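7 January 2023
Dye notebook, wool bench

First entry of the year and I am so happy to be back at the pots! Kane Ashby had the water running before I got my apron on, and Nikau Whitelaw left a bag of dried walnut hulls by the sink with no note, so I'm taking that as a yes to the brown series.

Plan for this batch: walnut hull on the Lowther fleece yarn, side by side with the same hulls on the Cukau yarn, to see how far apart the two come out. Lowther is the crisp one with a bit of shine. Cukau is softer and drinks up everything you put near it. I want a golden brown at one end and a proper chocolate brown at the other, and all the toasty in-betweens if I can get them.

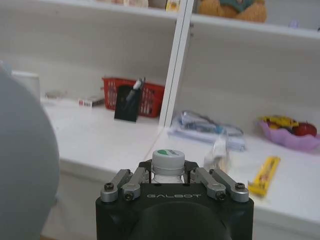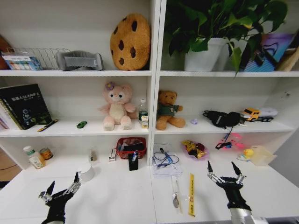 Soaking and mordant

Skeins washed in the mild soap, two rinses, then left to soak while we ate. Split them into two lots after that. Lot A gets alum at 12 percent of dry weight. Lot B gets nothing at all, because walnut is supposed to stick without help and I've never really tested that on our own water (which is hard, see the scale on the kettle).

Kane thinks Lot B will win on depth. I think he's wrong but I'd love him to be right, it would save us a whole afternoon every time.

The hull pot

Hulls went in a mesh bag, tied loosely. Total dry yarn weight is 1,745 grams, so I matched it with the same weight of hulls. Brought the pot up slowly and kept it under a simmer. The smell is wonderful, somewhere between wet leaves and strong tea, though Nikau says wet dog.

Took a dip with a scrap of Cukau early on and it was already the color of a good biscuit. Second scrap, later, much redder than I expected! Stapled both to the facing page. The Lowther scraps are paler and a touch greener, and I like them more than I thought I would.

Things to remember for the next pot

Turn the skeins every 10 minutes. We forgot once, chatting, and there's a pale band on one of the Lot A skeins where it sat against the side.
Figure-eight ties need to be looser. Two spots looked pinched when I lifted them out.
Gloves! My thumbs are going to be brown until March.
Don't throw out the bath. It still had loads of color in it, so it's in the lidded bucket for a second round.

Iron dip

Saved a little of each lot for iron. Just a pinch dissolved in warm water in the old enamel pan, skeins in and out quickly. Oh, this was the best part of the day. The Lot A Cukau went from caramel to a deep, slightly gray brown while I stood there holding it. Lot B moved less, but it moved. I want to do this again with a weaker dip and see if we can stop halfway.

Label trouble

The paper tags from Vino did not survive the pot, so two skeins are now "probably Lot B." Nikau is going to cut tags from an old milk jug and punch them. We should have done that ages ago.

Still to do

Wash test on all four combinations, once they've had a few days to rest.
Tape samples to the window for light fading, half covered with card.
Ask Wulutby whether they'd take a full cone order in the iron brown. Their last one was 2,000 grams, so we'd need the big pot and more hulls than we have.
Kane wants to try onion skins over the pale band skein. Go for it, I say.

Skeins are on the rack by the back window, Lot A on the left.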